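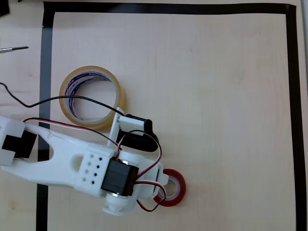 Ticket 274: Label printer in dispatch prints every label twice, except when watched
Opened by: Omolara Danladi
Assigned to: Niall Moncrieff
Priority: High (was Low, was High, was "whenever")
Status: Closed, with reservations

Omolara Danladi, 8:12 am
The Drovano printer by the dispatch door is printing two of everything. Same order number, same address, same barcode. I have peeled off and thrown away most of a roll already this morning. Fraser says it was doing it last night as well but he assumed it was a feature.

Niall Moncrieff, 8:40 am
Have you tried turning it off and on?

Omolara Danladi, 8:41 am
Yes, Niall.

Niall Moncrieff, 8:55 am
Okay. Please check the copies setting in the print dialog. It should say 1.

Omolara Danladi, 9:03 am
It says 1. It is lying, but it does say 1.

Niall Moncrieff, 9:30 am
Came down to look. Sent five test labels from the Pliltden screen and got five labels. Sent five more. Got five. Marking as cannot reproduce and lowering priority.

Omolara Danladi, 9:34 am
You had reached the stairs when it did it again. Raising priority.

Niall Moncrieff, 10:10 am
Cleared the queue, deleted the printer, added it back, and installed the newer driver. The newer driver wanted a restart, then an update, then another restart. Test page is fine. It has a very nice logo on it.

Fraser Skinner, 10:48 am
Just packed an order for a customer in Ohio and it came out with two labels, so I put both on. Is that wrong?

Omolara Danladi, 10:49 am
Yes, Fraser.

Fraser Skinner, 10:52 am
Noted. There may be others.

Niall Moncrieff, 11:25 am
Pulled the print log. The PC at the dispatch desk sent 31 jobs between 9:30 and 10:30. The printer received 62. So the extra jobs are not coming from the dispatch PC, and the printer is innocent. I would like this entered in the record as I said some things to it.

Niall Moncrieff, 11:50 am
More from the log. The duplicates all come from a machine named KO-SPARE. Does anyone know what KO-SPARE is? It's not on the inventory sheet. The inventory sheet lists a fax machine we got rid of before I started, so I wouldn't read much into that.

Morven Aitken, 1:05 pm
Ko was what we called the old order system, before Pliltden. There was a backup PC that watched for new orders and printed a label if the main one went down. I thought it had been recycled. Try the closet behind Accounts, under the Christmas tree.

Niall Moncrieff, 1:31 pm
Found it. It was under the Christmas tree. It has been running the whole time, with the fan making a noise I had always taken for the plumbing.

Ghizlane Younis, 1:38 pm
That would be my doing, sorry. I moved the power strip yesterday afternoon to plug in a heater, and there was a blue cable hanging loose so I plugged it in to be tidy.

Niall Moncrieff, 1:44 pm
Thank you Ghizlane. For future reference, loose blue cables can be left in their natural state.

Niall Moncrieff, 2:15 pm
What was going on: KO-SPARE got its network back, noticed that the main Ko system had been down for a very long time, and stepped in. It checks for new orders on a timer and reprints whatever it finds. My test labels had no order attached, so it ignored them and I looked like a fool. Network cable now unplugged. Sent 100 real labels through with Omolara standing over me. Got 100.

Omolara Danladi, 2:20 pm
Confirmed. Can I have a new box of labels? The Flidodis ones, the last lot curled.

Morven Aitken, 2:33 pm
Ordered. They only sell them in packs of 400 now, so please find a shelf.

Fraser Skinner, 2:41 pm
Found three more parcels with two labels. Peeled one off each. One of them took the address with it.

Niall Moncrieff, 3:02 pm
Closing. Follow-up ticket needed to wipe KO-SPARE and take it off the network properly. It asks for a password at startup and the sticky note on the side says "usual one."

Morven Aitken, 3:10 pm
I know the usual one. I'll come and type it in.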